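Managing People at Work
Unit 6 handout: Filling posts from inside the organisation

Read these notes before the seminar and bring your copy of the Flitton case. The case is used again in Unit 7, so please keep it. Terms you need for the written assignment are explained as they come up.
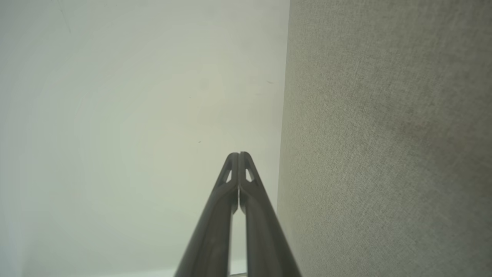
Reading time: four minutes

What is an internal move?

An internal move is any change of post within the same employer. It may be a promotion, a sideways move to another team, a step down at the employee's request, or a secondment. A secondment is a temporary move with an agreed end date, after which the person normally goes back to the old post.

Students often treat promotion and internal move as the same thing. Keep them apart in your answers. In the Flitton case most of the moves were sideways and pay did not change.

The Flitton case

Flitton makes fittings for shop interiors. At the start of the case it has 181 employees on one site. Two years later it has 193, but the increase hides a lot of movement. In that period 40 posts were advertised, and 30 of them went to people from outside.

The managers were surprised when staff complained about this. They believed that anyone inside the firm could have applied. The staff survey showed something else. Vacancies were posted on the firm's website, which office staff looked at and the workshop did not. Several supervisors had also told people, in passing, that it was not a good time to leave the team. None of this was written policy.

Before the seminar, make a note of which problems in the case are about information and which are about supervisors. You will be asked to suggest a different remedy for each.

Why employers look inside first

The usual reason given is cost. Advertising, agency fees and the time spent on interviews all add up, and a new starter from outside takes longer to learn how the place works. An internal candidate also has a record that can be checked easily.

There are costs on the other side too. Every internal move opens another vacancy, and one promotion can set off a chain of three or four. If the last post in the chain is hard to fill, the saving may disappear. A firm that only ever looks inside may also find that its teams all think alike.

Three ways of doing it

Open posting. Every vacancy is advertised to all staff for a fixed period before it goes outside. Bako uses this method and allows two weeks. It is simple to explain and most people see it as fair, though it slows things down when a post is urgent.

Nomination. Managers put forward people they think are ready. It is quick, and it depends heavily on who the manager notices. Part-time and night staff tend to be missed.

Skills register. Employees record their training and interests on a central list, which is searched when a post comes up. Zinwood keeps its register in a package called Drondis. The weakness is upkeep. By the second spring a good many entries had not been touched since people first filled them in, and the personnel office now sends a reminder each April.

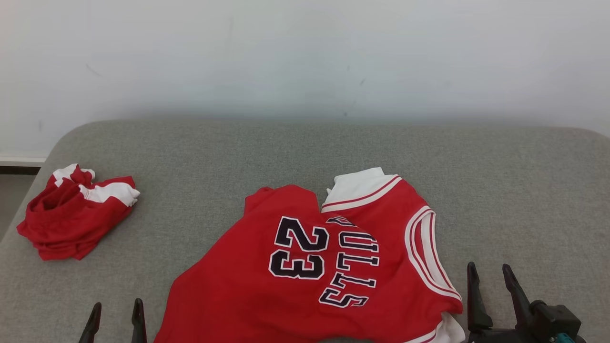

Posts and people should be recorded separately. A post has a title, a grade, a place in the structure and a budget, and it goes on existing when the person holding it moves. Many personnel systems give each post its own number for this purpose. Think of the red basketball jersey in the photograph, with 23 and BULLS in large letters: the number and the word belong to the shirt, and would read the same on anyone who wore it. In Flitton's records the posts were listed only under the employee's name. When someone moved, the old post dropped off the list until a manager asked for it back, and by then the work had often been shared out among the rest of the team.

Release dates

Most disputes over internal moves are about when the person can go. The present manager wants a replacement in place first and the new manager wants a start straight away. A written rule helps. It should state the longest time a manager can hold on to someone, who decides if the two managers disagree, and whether the new rate of pay starts on the agreed date or on the day of the move.

Unsuccessful candidates

An outside candidate who is turned down goes away. An inside candidate is back at work the next morning, possibly alongside the person who got the post. Feedback should be given face to face and before the result is announced. It should deal with the requirements of the post and say what experience was missing.

For the seminar

Draft a one-page procedure for internal vacancies at Flitton. Cover advertising, selection, release dates and feedback. State which of the three methods you have chosen and what it would cost the firm in time. Groups will swap drafts in the second half of the session, so bring a printed copy.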